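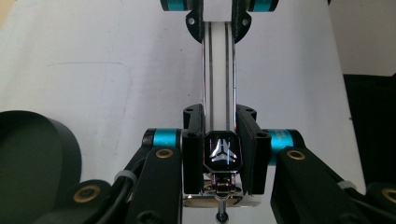
Grirnoseck sets out equipment plan for shared robot bench

Grirnoseck has approved a purchasing plan for robot arms, grippers and spares at its Rekska workshop. The plan covers 13 work positions and replaces the old practice of ordering equipment one project at a time.

Under the new arrangement, each position is budgeted as a complete unit. The price of the arm is listed together with its mounting rail, brackets, gripper, cabling, power supply and a set of wearing parts. Installation hours are entered on the same sheet. Until now these items were charged to separate budgets, and the full cost of a position was often known only after the work had been done.

Orders will be placed in two rounds. The first covers nine positions and opens in December. The second covers the other four and will go ahead once the first group has been accepted and the running costs have been checked against the plan.

Wihongi will supply the mounting hardware and carry out assembly at Rekska. Zistano has been chosen for maintenance and will hold a stock of gripper parts for the site. Both agreements can be extended, but neither commits Grirnoseck to a minimum order beyond the first round.

What the plan covers

Rails and brackets will be bought to one pattern, with the same bolt spacing at every position. An arm can then be moved to another bench without new plates being cut. The spares list has 40 lines, including motors, bushings, fasteners, cable ties and replacement gripper fingers. Parts with a long delivery time are to be ordered with the arms. Everything else will be reordered monthly from stock records.

The plan sets aside 937 hours for fitting, wiring, testing and staff training across both rounds. Nearly half of that time falls before the first position is handed over, as the benches need to be levelled and the power supply to the workshop extended. Hours not used in the first round will be carried into the second and cannot be spent on other work.

Hand-held gripper tools are included as a separate line. They share several spare parts with the bench grippers and will be serviced on the same visits, but they are expected to wear at a different rate and have their own replacement budget.

Existing equipment

Arms already in use at Rekska will stay in service. Each will be inspected during the first round and either brought up to the common pattern or kept as it is until its next major repair. No working arm will be withdrawn only to match the new ones. Where an older motor or bracket is no longer sold, Zistano will quote for a substitute before any order is made.

Project teams should send their equipment requests to the Grirnoseck purchasing desk by noon on the last Monday of the month. Requests need to state the bench position, the expected hours of use and any gripper parts that differ from the standard list. Late requests will be held for the next monthly review – urgent repairs are exempt and go straight to Zistano.

Supplier enquiries about the second round should also be sent to the purchasing desk.

Ends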